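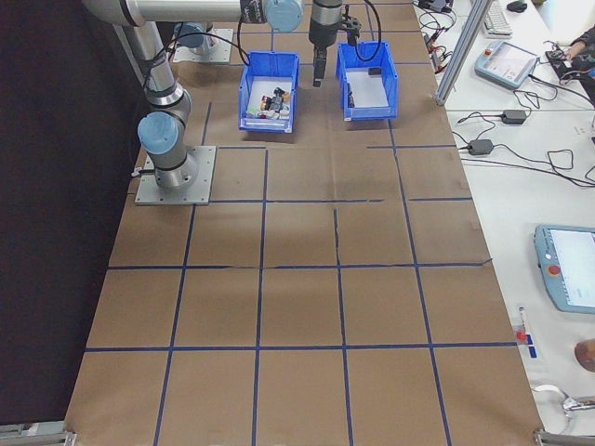 July, open day, notes written up at 18.40

Doors at ten, first group at the table by quarter past. I'd expected a trickle before lunch and we had people three deep along the rope almost straight away. Final tally from the front desk is 392, and I think every one of them wanted to see the arm pick something up!

We ran the bin-to-bin demo all day. Small bits out of the left bin, over to the right bin, then back again when the left one ran low. It's such a simple job and it held people far longer than the slides did. Bok-nam Oh had the idea of letting visitors call out a colour and then choosing the next piece to match, and from then on the children more or less ran the session. One boy asked for red eleven times in a row. We gave him red while there was red to give.

Settings, for whoever sets up next time:
- travel speed down to 200 mm/s for the public, and leave it there even when the grown-ups ask for faster
- approach height as in the Noh file, unchanged
- grip force one notch under what we use in the week. The little soft pieces squash otherwise
- paper in both bins, white. The picks were noticeably steadier than at the rehearsal, where we had bare blue plastic

The grid on the kraft paper was worth the evening it took to tape. I used it for the "where will it go next?" game with the school party from Pavmont – they each chose a cell, I jogged the arm over to it, and they could see for themselves how near the tip came to the middle. A few of my tape lines wander. A girl of nine or so spotted one at once and asked whether the robot minded. Lovely question, and it got us into ten minutes on how the arm knows where the table is and what happens if somebody nudges the table. I want to build that into the talk properly.

Faults and near-faults:

11.25 – dropped piece, landed between the bins. Stopped, fetched it, carried on. Big cheer.

13.10 – protective stop in the middle of a move. A cable had pulled tight as the arm swung across. Felicidad Dimaculangan gave it more slack at the base and we had no repeat. We should mark the right amount of slack with a bit of tape.

14.50 – picked two pieces at once, let go of one on the way over. The crowd took this to be a trick.

By my log that's 700 picks attempted over the day, with 59 missed. For mixed bits in a heap I'm really pleased with that. Most of the misses came late in the afternoon, when only the flat pieces were left at the bottom and we were too busy talking to stir them.

Good conversations: two people from Stonia who pack garden seed and wanted to know how long it takes to teach a new pick point. I let one of them do it on the pendant, and she had it in about four minutes with hardly any help from me. She's coming back with samples. Also a retired fitter who stayed for the whole of the one o'clock session and asked better questions about backlash than I could answer. Bok-nam is looking out the joint data for him.

To do:
- tidy the cables on the white table before anyone else leans over them
- new sheet of kraft paper, this one has had its day (creases, smudges, tears down the right side)
- ask Felicidad for her colour-calling tally sheet
- write to the Pavmont teacher about the autumn visit
- larger pieces for the under-sevens
- second session on the pendant for visitors, if we can spare one of us to stand by the stop button

My voice has nearly gone and I'd do it again tomorrow.

Recent entries
Wisel gripper fingers, second set
Taping the grid: measurements and mistakes
Rehearsal notes, bin demo
Noh file: what changed in version 4
Stonia visit, follow-up

Workshop notebook – comments and corrections to the bench desk | Back to top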